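Workshop tips: before the helper arms reach your bench

Every shop I visit lately is being promised that the dull jobs will go away. Pick up the bottle, put it in the box, wipe the bench, all of it learned from people doing it by hand first. Maybe so. I have heard it before, and what came with it last time at Mavport was more cable and the same number of brooms. If your bench is next, these habits will help whether the promise comes true or not.

Cover the work surface with plain white paper and tape the corners. Change it when the shift changes. Specks show up on white, and you find out early that something is shedding grit.

Put cables on the wall side. If a cable has to come up your arm, leave slack at the elbow and take up the extra at the wrist with a soft strap. Hard ties pinch. Jelle Verbruggen wore one for a whole morning and had the mark at supper.

Power strips belong off the floor. Screw them under the bench top, switch facing out.

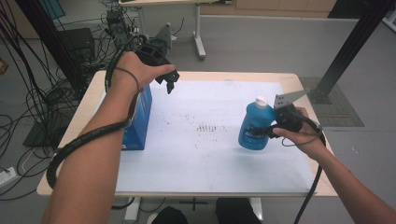 Ask who gets the minutes. At Pludevham the sales sheet said the new setup would save 20 minutes a shift. Delia Hodoroagă kept her own notes for 9 shifts and found the time had gone into untangling, resetting and putting things back where they started. She still has the notebook. Management has a slide.

Keep your own written way of doing the job. One page, in pencil, pinned up. When the arm is down for service, somebody will have to do it the old way, and the new hires won't have been taught.

Rest your hands. Holding a tool out in front of you is harder on the shoulders than carrying a bucket. We stop every 20 minutes and let the arms hang. Emanuel Rusu asked for that to go in the work rules and was told it would be looked at in September.

Bottles: cap on tight, label toward you, wiped down before they go on the paper. A greasy bottle slides out of any grip, yours included.

If they ask you to sign off that a task is "automated," read what is left on your list first. Mine got longer by four lines.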